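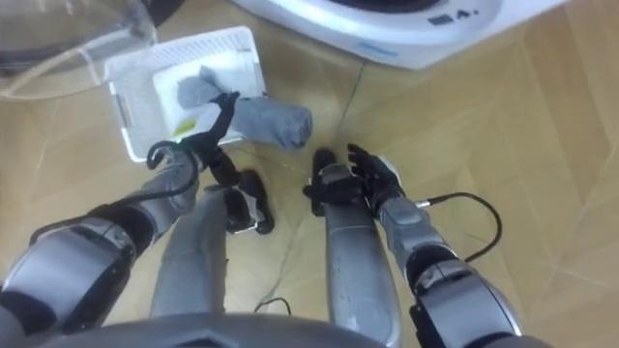 Left hand closed on a grey sock at the laundry basket, right hand open. View from above, toward the floor.

Search products, parts, manuals
Search

Sanda Remote Teaching Kit for Two-Arm Robots

Sanda lets one person show a household task to a robot from a chair. You wear two light gloves and a headset, you see what the robot sees, and the arms follow your arms. When you close your fingers, the robot hand closes. Every movement is stored together with the view, so the same task can be used later for training.

The kit was made for soft and difficult things: socks, towels, pillow covers. With such objects the pressure of the fingers matters more than speed. For this reason the gloves have a separate grip setting for each hand, and you can keep one hand waiting while the other works. The waiting hand stays where you leave it until you press the thumb button again.

What is in the box
Two gloves, sizes S to XL (please write the size in your order)
Headset with 5 m cable
Foot pedal for start, stop and "throw away this try"
Control box with emergency stop
Recording software, license for one robot

Technical data
Delay from glove to hand: 71 ms in our workshop, wired network
Storage: 2,000 recorded tries on the internal disk
Gloves: 232 g each
Power supply: 100 to 240 V

How a session goes
Place the robot and the objects, then stand in the start position and press the pedal. Do the task one time, at a calm speed. Press again to finish. If you dropped something, you can keep the try and mark it as a mistake - many customers find these useful in training. Small changes between tries are good: turn the basket a little, put the sock in another place.

New operators usually need a half day before their movements look natural. Our trainer Venla Hirvonen gives this introduction by video call, and it is included in the price. Courses on site are possible in Weltstead and Abu Hammour.

Good to know
The gloves can be washed by hand only. Left-handed use needs no change. Robots with three-finger hands need the adapter file, which you can get from Fadi Zoubi in support. Software version from July or later is required for the pedal.

Price on request. Next delivery from our Costlow warehouse: Wed 1 September.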